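I'm after a handful of people who live, work or shop in Brornska to help me with something this September. If you've ever stood in the high street moaning about the empty shops, you're probably who I want!

I'm Raluca Toma, and I'm writing the residents' response to the Durateo plan for the old Wonia works. You'll have seen the leaflet: 60 flats, a car park and a new row of shops where the loading yard is now. I've got my own opinions (ask me about the bus stop, go on) but the response has to be yours as well as mine.

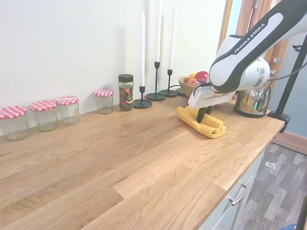
I need 4 people to knock on doors with me between the station and Crăciun Bakery. There are 646 addresses on my list and I'd love to hear from at least 400 of them. It's a short form, and most people finish it before the kettle boils. I'm also looking for one person who can read a site plan without going cross-eyed, as the drainage drawings have beaten me twice.

You don't need to be for or against the plan. I'd quite like a mix, and I promise not to argue on anyone's doorstep.

We'd go out in pairs from 6pm and stop by 8pm. It's unpaid, I'm afraid, but I'll cover bus fares and there'll be soup at mine afterwards.

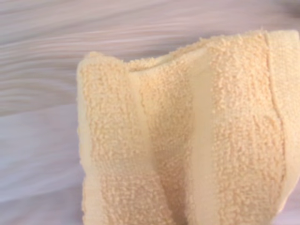 ## How to join in

Put a note through my door or leave your name at the bakery counter, with a phone number and the evenings you can't do. Under-18s are welcome if they come with a parent. I'll ring everyone back, usually after tea.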